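I signed up for the Warkura indoor rowing league in August, on the theory that a sport you do sitting down couldn't hurt much. Eleven weeks later I can report on my lower back in some detail.

The club has 13 machines and 15 members, so two of us always stand around looking supportive. I am very good at this part. Radoslava Mikuš is not, and spends her turn doing lunges in the doorway so that people have to apologize their way past her to the water fountain.

Last night was the 1000 meter test. My plan was to go out easy and finish strong. I went out like a man being chased by geese and finished like the man the geese had caught. Gilmar wrote my time on the board in very small numbers, which I took as a kindness.

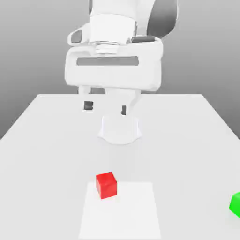 White arm, white table, gray backdrop. A render.

Next test is in two weeks. I've bought a seat pad and a heart rate strap, and I have put both of them in a drawer.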